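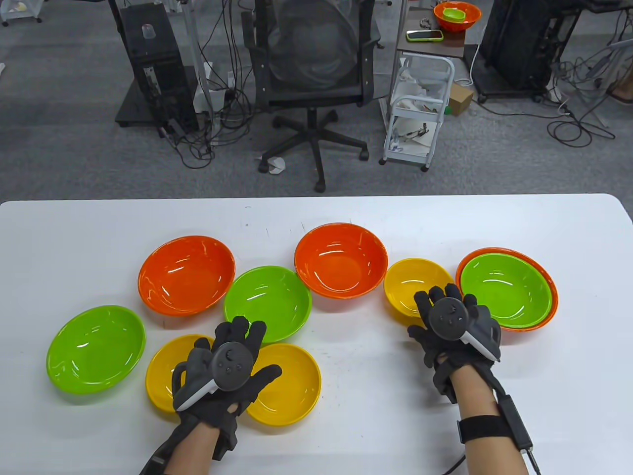 Plastic nesting bowl

A plastic nesting bowl is a light, open container that tapers toward a narrow base, so that one bowl can sit inside another. Nesting bowls are sold singly or in sets, often in bright colors, and are used for serving, snacks, sorting and play.

Color

Sets in green, orange and yellow are common. Sellers often claim that color helps a household keep its bowls in order. The evidence is thin. A leaflet by Marjatta Räsänen cites a survey of 200 homes but does not say who was asked or how. Color does make bowls easy to sort, though whether anyone keeps this up past the first week is another matter.

Stacking

Bowls of equal size rarely nest completely, and the rim of the lower one usually shows. Catalog figures for stack height should be read with care, as the Lindqvist catalog gives them for new bowls only. Tall stacks tend to lean.

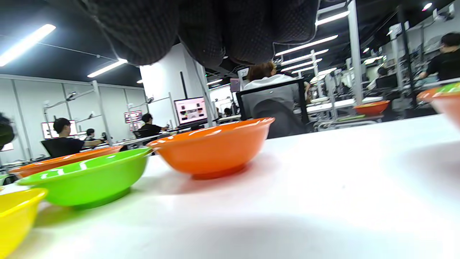 Surface and wear

A glossy finish is often described as easier to clean. It also shows scratches sooner. The claim that a bowl survives 1000 washes, repeated in several Fidard brochures, has no published test behind it.

See also

Mixing bowl
Tableware
Stacking cup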